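Travel mug

A travel mug is a drinking vessel made for carrying a hot drink from one place to another without losing too much of its heat on the way. It is one of those humble objects with a surprisingly rich history behind it, taking in laboratory glassware, long-distance lorry driving and the spread of takeaway coffee. Most have a lid and a body that is wider at the top than at the base, so that the lower part drops neatly into a car's cup holder.

History

People have been taking hot tea to work for as long as there has been tea to take. Miners and railwaymen carried it in enamelled cans, often with a lid that doubled as a cup, and drank it fast before it cooled. The great leap came in the 1890s with the vacuum flask, invented for keeping gases cold in the laboratory and put to far better use (many tea drinkers would say) at picnics.

Flasks were wonderful but early ones had glass linings, and a single knock could finish them. Steel linings changed all that in the twentieth century. Once the walls could survive being dropped, makers were free to do away with the separate cup and let people drink straight from the vessel itself.

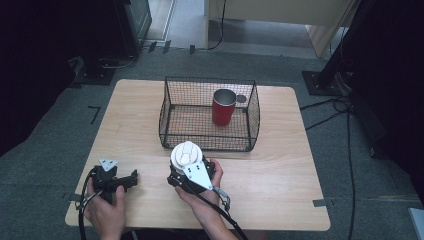 Cup holders gave the idea another push. As they became a normal part of family cars during the 1980s, a mug that would fit one suddenly made sense, and the tapered shape spread quickly. The collector Birgit Schwerdtfeger, whose booklet on commuter drinkware came out in May 2018, calls these years "the golden age of the lid", and her chapter on sliding, flipping and screw-down closures is a delight.

How it keeps heat in

A drink loses warmth in several ways at once. Heat passes through the walls, rises off the surface as steam and radiates outwards. A double wall with a vacuum in the gap deals beautifully with the first of these. Cheaper mugs have plain air or foam between the walls, which helps less but still beats a china cup by a good margin.

The lid matters just as much! Steam carries off a great deal of heat, and even a well-made mug left open will cool quickly. Rinsing the inside with hot water for around 2 minutes before filling also makes a noticeable difference.

Care

Lids should be taken apart for washing, as milk gathers under the seal. Tea stains lift with bicarbonate of soda and warm water, left for 15 minutes and then rinsed. Many vacuum mugs must be kept out of the dishwasher, and none with a metal body should go in a microwave.

See also: Vacuum flask, Tea can, Cup holder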